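六月 工作日志 平面拟合 / 反光处理

下午 2 点 20 开始。接着上次没弄完的问题:手持夹爪录的数据里,桌面平面估计在反光区会飘。Prudby 分支上的老版本直接拿整幅特征点做 RANSAC,木纹够密的时候没事,一碰到大片反光,内点就全挤到画面一侧,平面法向跟着歪。

先把夹爪手指的遮罩重新画了。旧遮罩是按手指闭合时画的,张开以后左右两块黑色区域盖不全,指尖上的螺丝孔会被当成角点,而且它们相对相机不动,跟踪器特别喜欢。新遮罩按开度插值,分 4 档,存在 Jumberg 的配置目录里,文件名没改,拉代码的人记得清一下缓存。

然后是反光。试了两种做法:

一,亮度阈值直接剔除。简单,但浅色木头本身就亮,阈值低了连正常木纹一起丢,高了又等于没剔。

二,按局部对比度给权重。反光里面木纹还隐约看得见,留着低权重比全扔掉好。代价是多算一遍梯度,目前能接受。

选了第二种。在 Prinby 那批录像里抽了 913 帧重跑,拟合失败的从原来一大堆降到 17 帧。这 17 帧逐帧看了,大部分是运动模糊,跟反光没关系,剩下几帧是手指离桌面太近,可用区域只有中间一条。后者打算在拟合前加一个面积检查,不够就沿用上一帧的平面,同时把置信度压低,让规划那边自己决定要不要减速。

顺带发现一个旧问题:桌面上的小黑点、小划痕会被分割模块报成候选物体。尺寸过滤写的是像素面积,没换算到实际尺度,相机一靠近就漏过去。现在改成先投到拟合平面上再算毫米,逻辑放在 Eyvindsson 模块的后处理里,单元测试还没补。

贴着画面上边、只露出一截的物体也要处理。现在给的包围框是按可见部分算的,中心偏得厉害,抓取点跟着错。暂时加了个 truncated 标记,带标记的不进抓取队列,等手往前移、看全了再算。

待办:
补尺寸过滤的测试
面积检查的下限还没定,先写死在代码里
重跑一遍张开状态的录像,确认新遮罩没有盖掉太多桌面
问一下能不能锁曝光,自动曝光在反光进出画面时跳得太厉害,对比度权重跟着抖

收工前用新代码跑了张开状态的第一段,日志没有报错,平面法向的曲线还没来得及画,明天接着看。 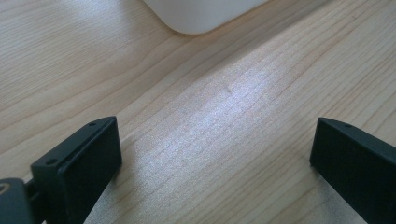
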